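Category: Robots & Us
6 min read
15 comments | 910 shares

I Spent an Afternoon Teaching a Robot Arm to Handle the Dishes

The first thing I learned at Lennox is that I have terrible wrists. I'd always thought of them as perfectly good wrists! But put a controller in my hand, hook it up to a robot arm, ask me to pick up a small dish, and suddenly I'm turning the thing sideways and poking at the counter like I've never met a kitchen.

Lennox is a small outfit in Brusport that teaches robot arms to do household chores, and the way they do it is so simple I made them explain it twice. A person does the job, by remote control, over and over. The software records every move the arm makes along with what its cameras see, and later it tries to work out how to do the job by itself. They call each try a "demo." The project I sat in on is named Praka, and when I visited in August it had 2329 demos on the books. Most of them involve tableware.

I'd pictured something like a car factory, with yellow lines on the floor. What I got was a marble countertop, a toaster, a toaster oven and a box of tea (I did ask if I could have a cup, and yes, I could).

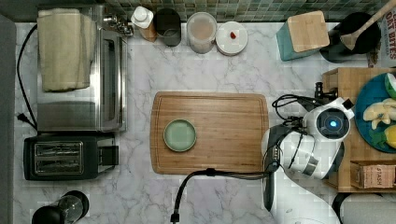
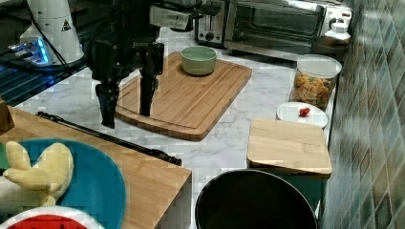 The practice kitchen at Lennox. The pale green dish on the cutting board is the one that got the better of me.

My trainer had me start with the arm in the air and just wave it around for a while, which is more fun than it sounds. Then came the board. You bring the gripper down slowly, line the fingers up with the rim, and close. Easy, right? Except you have no feeling in those fingers at all. I kept squeezing my own hand harder, as if that would help, and the dish kept scooting away from me.

It took me 4 tries to get a clean lift. The trainer, who does this all day, got it on the first go while telling me where to find lunch.

What surprised me was that they kept one of my messy runs. A robot that has only ever watched perfect pickups has no idea what to do when it misses, so a fumble followed by a decent recovery is worth having. The ones where I gave up and said a bad word were deleted.

The other way to do it is to skip the controller and move the arm with your own hands — you grab it near the wrist and walk it through the job, a bit like teaching a kid to swing a bat. I liked that a lot better. I could feel where the weight was, and I stopped overthinking. The catch is that your big human arms end up in the camera's view, so at Praka they mostly stick with remote control.

By the end my shoulder ached and I'd started planning every reach before I made it. That night I picked up a cereal bowl at home and caught myself lining up my fingers with the rim first.

I've been invited back to try folding towels. I'm practicing at home.

Filed under: Robots & Us, Home, First Person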